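Re: [ringside-talk] southpaw drills and the jab
3/9/25

Konrad Kälin wrote:
> My guy has 17 amateur bouts and still can't land a jab on
> a lefty. Their lead hands just slap each other for three
> rounds. Do you drop the jab altogether or work on it?

Konrad,

Don't drop it. Shorten it and throw it from lower, so it comes up inside the other man's lead glove. I had the same trouble with a welterweight at the Pradureck gym, and we spent most of November on nothing else. Two rounds of jab only, then one round where he could add the right hand behind it.

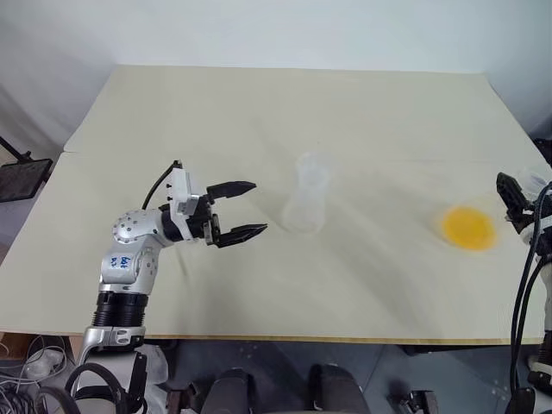 Foot position matters more than the hand. His left foot should be outside the southpaw's right foot when he punches, and he should reset if it isn't. I mark the floor with tape for this -- a straight line about as thin as the wooden edge along the front of that table is plenty, and he learns to feel which side of it he's on. Keep the rounds short at first. We did 40 seconds on and 15 off, because his feet got lazy after that.

For sparring, Khasawneh has a left-hander who is 42 and retired but still moves well. He won't hurt anyone and he'll show your guy the outside step over and over. Bring headgear.

Konel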